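**Progress report to the funder, second period**
Braritmont household task program, Plovanville site
29/12/2022
Prepared by: Josiane Poulain
Reviewed by: Vesna Kovačević

**1. Scope of the period**

The grant asks one question: can a fixed, single-arm machine do ordinary kitchen chores at a level a household would accept? This period covered table clearing, lid placement and towel handling. Dishwashing and anything involving a lit burner remain out of scope until the safety review at Brernstead closes.

**2. Work completed**

The arm ran 237 trials, all on the kitchen set at Plovanville. Objects were changed between sessions and placed by hand, without a fixed layout. Five chores were attempted:

- move a mug from one side of the table to the other
- put a lid on a container
- pick up an open can and set it upright elsewhere
- lift a drinking glass and put it back
- fold a dish towel once along its length

The mug and the can now meet the acceptance threshold in the grant agreement. The other three don't. Trials stopped by an operator are scored as failures, including those where the operator later judged that the stop was unnecessary.

**3. Findings by chore**

*Mugs.* Reliable when the handle is clear of other objects. When a lid or a second cup leans against the mug, the planner still treats the two as a single object and grasps too wide. Nikolovski delivered a revised segmentation module in November. It separates the pair in most views but adds a delay before each grasp, which we would like reduced before adopting it.

*Lids.* Picking a flat lid off a flat table is the weakest result of the period. The fingers need an edge to get under, and a thin lid doesn't offer one. Sliding the lid to the table edge works — at the cost of a second motion and a greater chance of dropping it.

*Glass.* Depth readings through clear glass are poor. The arm tends to close early or to come down on the rim. We have kept grip force low, so nothing has been broken, but slips are common.

*Towel.* The first corner is usually found. The second is not. We don't expect this to reach the threshold under the current grant.

*Placemats.* Not a chore in the plan, but worth recording. Woven mats with curled edges shift when an object is dragged across them, and the height estimate is then wrong for the next pick. Lifting before moving sideways has removed most of these errors.

**4. Assessment**

A person clears the same table faster, and without supervision. Present performance would support a slow assistant for sturdy, opaque items in a kitchen where someone is at hand. It would not support unattended use. The same limits would apply to a shop counter or a stockroom shelf with mixed packaging.

**5. Changes and requests**

Two changes are requested for the next period:

1. Drop the towel chore and move its hours to lids and glass.
2. Release the equipment reserve for a set of softer fingertips, to be tested on the glass chore first.

Staffing and spending are on plan. The Brernstead review may delay the stove work, and we will send a revised schedule once its date is confirmed. Trial logs and scoring sheets are available from Vesna Kovačević on request.
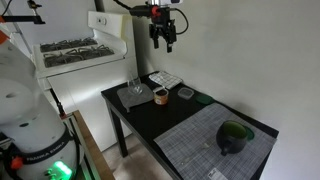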